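Chapter 3
The Folded Carton: Claims and Habits

Books on packing tend to start with a promise. Fold your cartons flat, store them flat, put them together only when an order comes in, and you will save space, time and money. The promise may well be true in some shops. It is repeated far more often than it is checked, and this chapter asks you to check it.

Take the claim about space. A flat blank is thin, and a pile of blanks takes up much less room than the same cartons standing open. But the sum usually leaves out the table. Somebody has to lay the blank down, bend the flaps, seat the tabs and put the finished box somewhere, and all of that happens on a surface that could be holding something else.

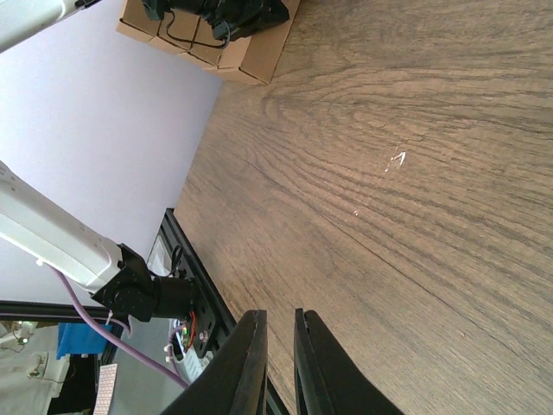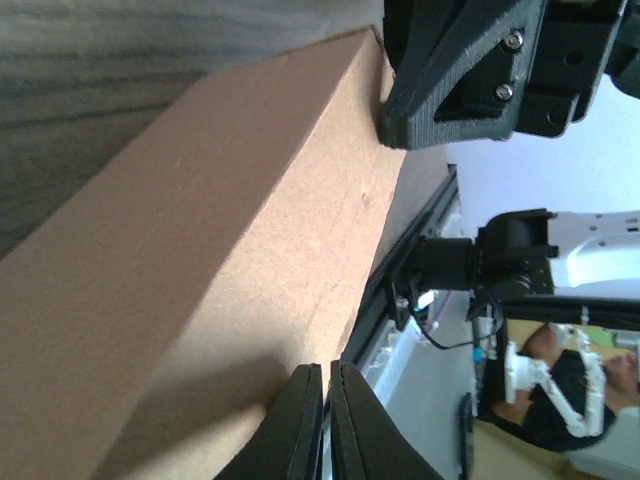
Cardboard on a wood-grain tabletop.

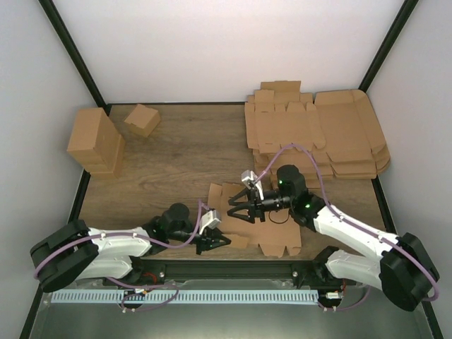

When Barry Kettle ran the packing room at Hosix, he was told that a trained hand could fold a small carton in 10 seconds. He timed it himself one November and got 30. The first figure left out reaching for the blank, turning it the right way around, and pressing down a tab that had popped back out. Which of those belongs to "folding" is a fair question, and the seller of a carton will not answer it the way the buyer would.

Štěpánka Krajčí, who trained packers at Moroz, doubted even the longer figure. Her objection was that people are timed on fresh blanks, early in the morning, with someone standing over them. She wanted the 47th box of the shift.

Before reading on, write down what you would count as a finished box. Are the top flaps closed? Must the corners be square? Keep your answer for Section 3.1, where we compare it with the wording used in the Plinus packing guide.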